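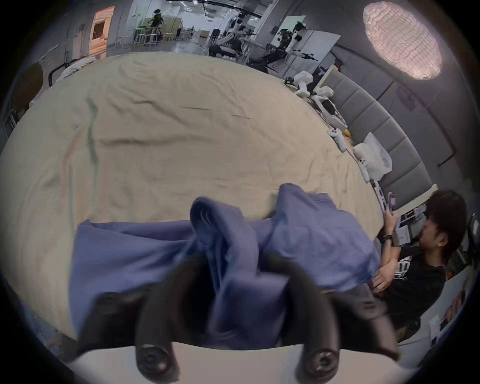 The left finger on gripper 2 has started letting go late, and I'd love some help before we get any further into the folding set. You close on the cloth, lift, open the trigger, and the right finger swings out straight away while the left one hangs on for a moment and drags the fabric back with it. It's worst on bunched-up pieces like the blue garment, where a fold sits over the fingers and there's more to pull against. On a single flat layer I can hardly make it happen at all!

**What I've tried so far**

- Wiped both rubber tips with a damp cloth and let them dry. No change.
- Swapped the tips left to right. The lag stayed on the left, so I don't think it's the rubber.
- Ran 40 open/close cycles with nothing in the fingers. All fine, which was a bit maddening.
- Re-ran the Koddale calibration (twice, as I'd forgotten to save the first time, sorry).

**Wednesday, after lunch**

Fergus Dunbar took the cover off and found a few blue threads wound around the left pivot. He picked them out with tweezers and it behaved for more than 60 lifts, then went back to its old ways. He wonders about the return spring, and I'm inclined to believe him, but I didn't want to order a Ronov spring kit on a hunch.

Could somebody tell me whether the left and right springs are the same part? Gripper 2 is marked do-not-use until I hear back. Thank you so much, and no rush before tomorrow morning.

Kirsten Ketilsson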